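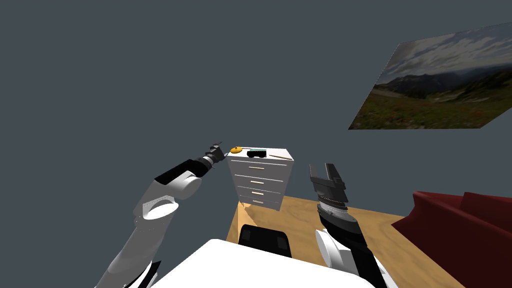

Marlene Camargo writes to me that a furnished flat is a kindness to people who arrive with one suitcase, and that I have forgotten what it is to arrive. She read my short piece in July about the rented flats of Naltberg, and she did not like it. A person who starts a new job in a strange town, she says, does not want to spend the first month's pay on a bed.

I have thought about her letter for some weeks. I arrived in Naltberg myself with two bags and a rice cooker, so I have not forgotten. But I still think that our town lets too many flats with the furniture in them, and that the tenant should have the right to say: please take it out.

Let me first say where she is right. When I came, I rented a furnished room in Pesberg Street, on the third floor, above a shop that sold buttons and zips. There was a bed, a table, two chairs and a wardrobe whose door opened by itself in the night. I was grateful for every piece. I slept on the first evening under a blanket that belonged to the landlady, and in the morning I could go to work like a normal person. For half a year this was exactly what I needed.

I stayed in that room for six years.

In these six years I bought almost nothing for it. I did not buy a better chair, although my back was bad, because there were already two chairs and no place for a third. I asked once if I might put one of them in the cellar. The landlady was a polite woman and she said that the cellar was damp and the chair was on the list. I remember the list very well. It was four pages, and it included a soap dish.

The list is, for me, the centre of the question. In an unfurnished flat the owner lends you walls, a floor and a kitchen sink. In a furnished one she lends you also a hundred small things, and each of them can be scratched. A family with children in such a flat lives all the time with somebody else's table. My neighbour at that time, Hưng Diệp, kept a cloth over his from the first day to the last, and under the cloth a second cloth made of rubber. When he moved out, the table was perfect, and the agency kept 25 euros for a mark on a shelf.

The money is a part of it too. At present the agency Prado asks 500 a month for an unfurnished flat of two rooms in the east of town. In the same street there is one with furniture, with the same number of rooms and the same old windows, and for this one they ask 150 more. In one year the tenant has paid 1,810 for the use of the furniture, if you add the insurance of ten euros which Prado asks for it in a single payment. I went to see this flat, pretending to be interested, for which I apologise to the young man who showed it to me. The sofa was older than he was. I do not think that one could sell everything in those two rooms together for half of what it brings in twelve months, and after the twelve months it is still there, and it brings the same again.

People answer me that nobody is forced to take a furnished flat. In Sonholm, where my sister lives, this may be true. In Naltberg I counted the offers on the agency's board last week for this article. There were 14 flats, and 11 of them were furnished. If you want to live near the hospital or the station, and you do not have a car, you take what there is. So a woman of fifty who leaves a marriage and has her own good bed must sell the bed, or pay for storing it, and then pay a second time for sleeping in a worse one. I know such a woman. She stored her things with a cousin in the country, and when she came for them after three years, mice had lived in the mattress.

I should be fair also to the owners. Many are not rich. They have inherited a flat from an aunt with all the aunt's things in it, and it is sad and expensive to empty it. I understand this. To leave everything standing and call it "furnished" is the easiest way, and there is even something loving in it — the aunt's sideboard goes on having a use. But the tenant did not know the aunt. It is not right that he should look after her sideboard and pay for the honour.

What do I propose? It is a modest thing. When a contract is for longer than one year, the tenant should be allowed to ask in writing, before he moves in, for any large piece to be removed, and the rent should go down by what the owner charges for it. For this the contract must state the price of the furniture separately, on its own line. I think that this line alone would change much. An owner who has to write down "wardrobe, 18 a month" will maybe look at the wardrobe again.

For short contracts I would leave everything as it is. Here Marlene Camargo and I agree, I hope. The newcomer with a suitcase needs a bed on the first night and should find one. My complaint begins later, when he is not a newcomer any more, and he knows the baker and has a library card, and at home he still lives as a guest.

She asks at the end of her letter if it really matters so much on whose chair one sits. I can answer only for myself. After the six years I moved to an empty flat on the other side of the river. I had a mattress on the floor and my rice cooker on the window sill, and in the evening I could hear my own steps. The first thing I bought was a kitchen table, second-hand, from a man who was going back to Sonholm. It was too big, and we had to take off the legs to bring it through the door. One week later I put down a hot pot on it without thinking, and it left a brown ring. I waited to feel frightened about it. Then I cooked my dinner and ate it there, and the ring is on the table until today.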